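I went to the Firnuden open day in January because my neighbor Oanh Nông had a spare spot and I'd been rude about home robots at her dinner table one time too many. "Go look at one," she said. Fine. I went and looked.

Firnuden is one big room past the tile warehouses, and the bus drops you on the wrong side of the road for it. Coffee was in a corner, with those tiny cups that are gone in two sips. There was a talk first. Severin Nägeli gave it, and he's a good talker, I'll give him that. He said their household robot, Cemus, had put in 702 hours of practice on chores. He said it twice. I wrote it down and put a question mark next to it, since hours of practice is a strange thing to brag about. My cousin has put in more than that on the guitar and we still ask him to stop.

Then came slides. A slide with a happy family on it. A slide with a curve going up and no numbers on the side of it. A man behind me asked what was on the axis and Severin said "capability," and we moved along.

I perked up when we got onto the floor, where they have a bed, a washing machine and so on set out like parts of a house. The robots are white with black joints and ride on wheels, which straight away rules out my place, where the bathroom is up two steps and the laundry is in the basement. I asked Deolinda Peixoto about stairs. She runs the bedding tasks and she was the best thing about the afternoon, because she just said no. No stairs. Not this version, and she wouldn't promise the next one.

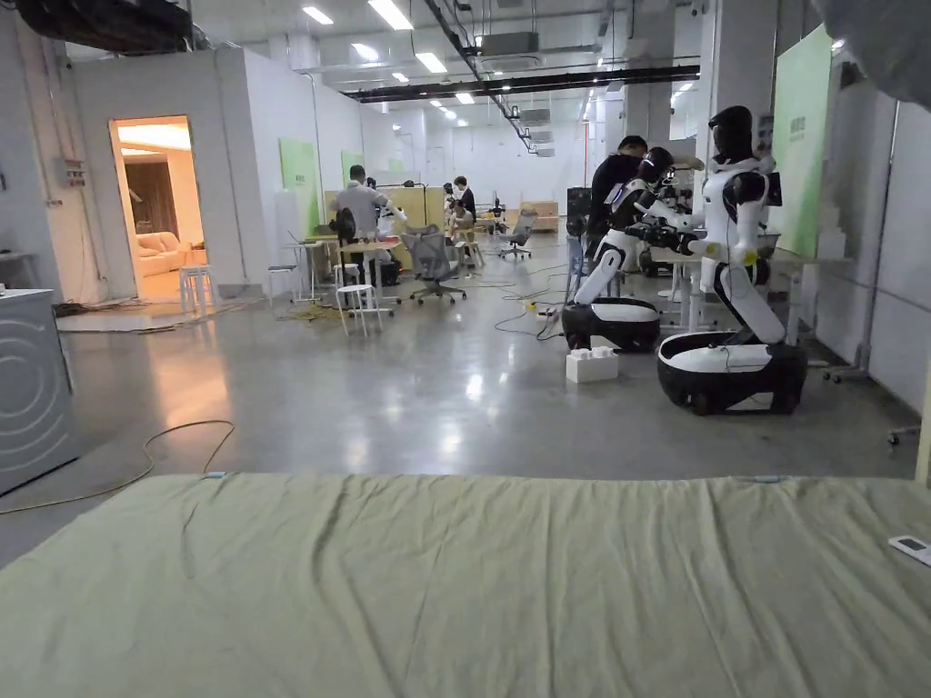
*The main floor at Firnuden, from the bed side. The staff are working on the robots farther back.*

What I kept noticing was how much of the work was being done by people. Heads down over arms and hands, cables everywhere, everybody stepping over them without looking. I don't say that to be mean. Things under construction look like that. But the talk had been all about your evening back, your weekend back, and then you walk thirty feet and it's a repair shop with a bed in it.

The demo was a pillowcase. Pick it up off the sheet, fold it in half, fold it again, put it down. Cemus took 46 seconds by my phone on the first go and it was, okay, pretty neat to watch. The hand came in low and sort of pinched up the hem. People clapped. On the second go it got hold of the sheet along with the pillowcase and dragged both until Deolinda stopped it. She straightened everything out by hand and started it over. Third go was good again.

So two out of three, on a pillowcase, on a bed with nobody's dog on it. I asked how often it works when there are no visitors. Hipólito Fuentealba, who had been standing there with a laptop, said it depends a lot on the fabric, and that they've got 20 kinds they test with. Which ones does it hate? Fitted sheets, he said, and he laughed, and so did every person in the group who has ever folded one. I liked him too. I'd have skipped the talk and listened to those two for an hour.

The washing machine wasn't part of the demo. I asked. "Later in the year."

Price came up at the end, of course. Severin said they're thinking about renting it at 2,000 a month to start with, and only to places like small hotels. I don't know a small hotel owner who would pay that for two out of three pillowcases, but I don't know many small hotel owners. Quyên Mai, who was in my group and manages a guesthouse, asked who comes out when it breaks at six in the morning. He said there'd be a support plan. She asked if the support plan could fold sheets.

Am I less rude about home robots now? A little, about the people who build them. I'd go back in a year if they did the washing machine, loading and unloading, with real laundry that visitors brought in a bag. I told Deolinda that and she said to bring towels, no fitted sheets.

Oanh wants to know if I'm apologizing at dinner. I said I'd bring dessert.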